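Small fixes for people who ride the bus with an e-bike

Charge the bike battery the night before, then pull the plug before bed. I used to leave mine on until morning and it rewarded me by quitting early, usually on the hill out of Rustport.

Wipe the contacts with a dry cloth in November, when road salt starts turning up in places salt has no business being.

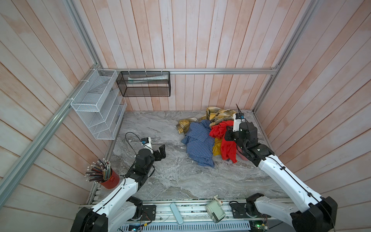 Keep the charger in the garage and off the floor -- mine spent 2 winters in a puddle. Coil the cord wide. Tight coils look tidy and break sooner, like my brother-in-law.

195 shares | 7 comments
We use cookies. OK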